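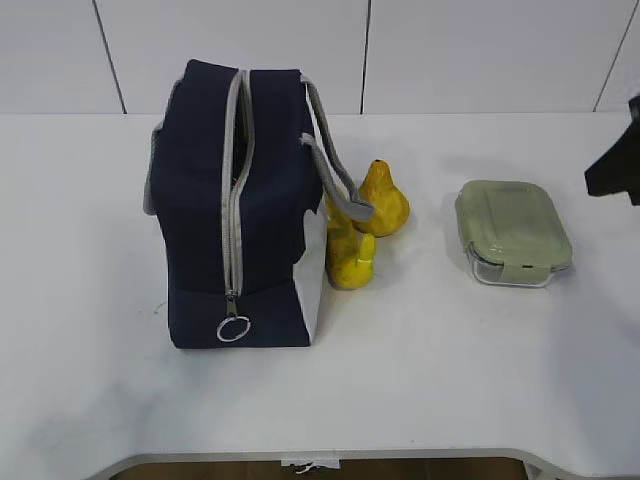

HARAU, February

Vaněk is selling its tabletop manipulation kit as a package: one arm, one gripper, a fixed camera and a year of support. The Solton software that comes with it has been trained on 2,868 recorded runs of household packing, according to product lead Drahomíra Kopecký.

The lunch task is the standard demonstration. A navy insulated bag, two yellow pears and a glass container with a clip-down lid share a white table with the black gripper. The zipper is the hard part, Kopecký says, as the pull is a small ring and the fabric gives under load.

Zumwood, an integrator, logged 337 attempts before placing an order. Its test engineer, Ignacio Fitzsimmons, rates the grasp planner well but wants faster recovery after a missed pick. Calibration took him three hours.

The service plan covers more than 3,000 operating hours. Replacement fingertips are billed separately.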